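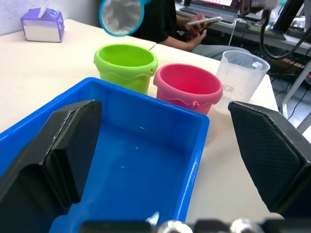 The Flanden project studied how a fish-scooping game could be arranged for a classroom table. Mio Ueda and Asif Usmani planned the layout. A blue tray served as the pond, with the green and pink buckets lined up behind it for sorting the catch. Drops of water on the tray floor led the group to add a towel to the supply list.

The net was chosen for its light weight and narrow handle.
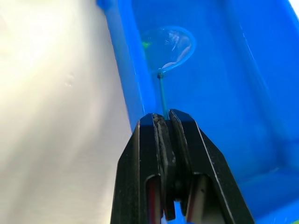
Figure 2. Small round net with teal handle.

Two toy fish were used for the short version of the game.

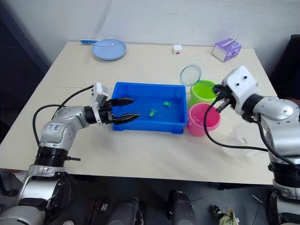
Figure 3. Tray with two green toy fish.

Submitted Jun 5, 2025.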